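How Does a Robot Learn to Make a Bed?

You can probably straighten your bed without thinking very hard. You grab a pillow, give it a tug, and put it where it belongs. For a robot, that is a very hard job. A company called Ninier sells a kit for schools and science clubs that lets people try to teach it. The kit is called Bako.

What comes in the kit?

Bako has two robot arms, a metal frame to hold them, and a computer program to run them. The arms are bolted to a rail along one side of the frame. They can bend at their joints, a bit like your arm bends at the elbow and wrist. At the end of each arm is a gripper. A gripper does the work of a hand, but it has fewer fingers than you do.

Near the gripper there is a small camera. It gives the computer a close look at whatever the robot is about to grab.

Why are pillows hard?

Think about picking up a wooden block. It has the same shape before you touch it and after you touch it. A pillow is different. When you squeeze one side, the middle bulges. When you pull a corner, the cover wrinkles and the picture on it folds up. To a robot, the same pillow can look like a new object every time it moves.
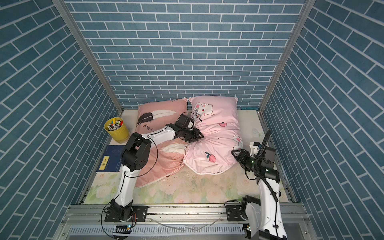 Soft things also hide their edges. If the gripper closes too high, it gets only air. If it pushes too low, it can pick up the sheet along with the pillow. The arms have to share the space too, so the program must keep them from bumping into each other.

How does it learn?

The robot learns from examples. A person moves the arms through the job, and the computer saves each move along with what the cameras saw. One try is called a demonstration. The Bako guide says to record more than 200 of them for one bed-making job. That takes a while! Most clubs spread the work over 4 meetings.

After that, the computer looks for patterns in all those tries. Then the robot has a go by itself.

Sibel Aksoy runs a robot club for kids age 11 and up in the town of Clerska. Her club meets on Monday afternoons. "The first time it worked alone, it took the robot 30 minutes to move one pillow," she says. "The kids cheered anyway."

Can I use one at home?

Bako is made for clubs and classrooms – it is too big for most bedrooms, and an adult has to be there when the arms are on. Keep your hands outside the frame while the robot is moving. Every kit has a red stop button, and everyone in the group should know where it is before you start.

Words to know

Gripper: the part of a robot arm that holds things.
Joint: a place where the arm bends or turns.
Demonstration: one recorded try that shows the robot what to do.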